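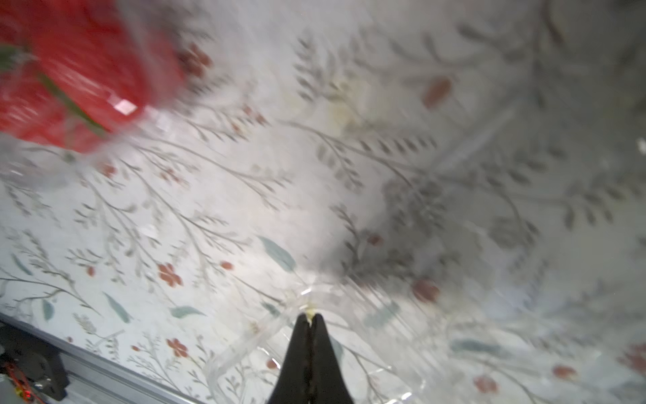

Clear plastic and something red on the botanical-print tabletop.

Renu Negi has packed produce boxes in Lurnton for long enough to have opinions about bags. She started in May with a stall and one folding table, and now sends out 30 boxes a week under the name Avell.

The packing happens on a white surface printed with twigs, small leaves and rust-red flowers. "People think I picked it for photos," she says. "I picked it when the old one tore. The pattern is busy, so I wipe it twice. On plain white I'd stop too early."

Most of our conversation was about plastic. Negi uses clear bags for anything soft or easily bruised, and she is not sentimental about it. "I tried paper for a whole season. Paper gets damp, and then the bottom goes. Customers at Prolterden wrote to me about it, and they were right."

She prefers a bag that is a little too big. A tight one presses on the fruit and splits at the corner when somebody lifts it. She folds the top over and leaves it untied. "If you tie it, people rip it open and then they can't use it again."

Does she get bags back? Some. She keeps a bin by the door for returns and reuses the clean ones for her own kitchen – never for orders. The rest go to Grewal, a shop that takes soft plastic.

Red things sell best, she says, and they go in last. "You open the box and you want to see color. Potatoes at the bottom, greens along the side, red on top." Each box holds 2 bags at most. Everything else goes in without wrapping.

She bought her last carton of 400 bags in the fall and had 326 left when we spoke. She would like that number to go down more slowly. "I'm looking at cloth for the peppers," she says. "I haven't found one I can see through, and I like to check for soft spots before the lid goes on."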